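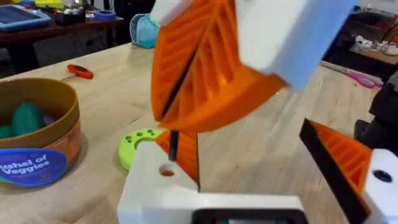
Fig. 5.1 Orange ribbed finger and white housing, close up.

Chapter 5
Colour at Work

Why paint a thing orange? Or white? Most makers have an answer, some don't. This chapter looks at how colour gets chosen for everyday goods and what buyers make of it. Packaging first, then tools, then signs.

By the end you should be able to:
explain hue, tone and contrast in plain words
say why two colours fight or sit well together
plan a simple colour test with 20 people

Starting point — the Trasel kettle. Same kettle, two colours, sold side by side in Hafstein shops from September. The cream one went first. The dark green one sat there till it was marked down by 40 per cent. Nothing else was differnt, same price, same box. Babar Gondal, who ran the shop trial, put it down to kitchens: most people had pale walls and wanted a match.

Maybe so. But the Mundameck lamp did the reverse, bright red outsold white in every branch. So matching can't be the whole story. Keep both cases in mind, we come back to them in 5.3.

Key words for this section: hue, tint, shade, contrast, accent. An accent is a small area of strong colour next to a plain one. Look for accents at home before the next lesson and write down where you find them — handles, lids, buttons, anything.

5.1 Hue and tone

Hue is the name we give a colour. Red, blue, orange. Tone is how light or dark it it is. Mix in white and you get a tint, mix in black and you get a shade.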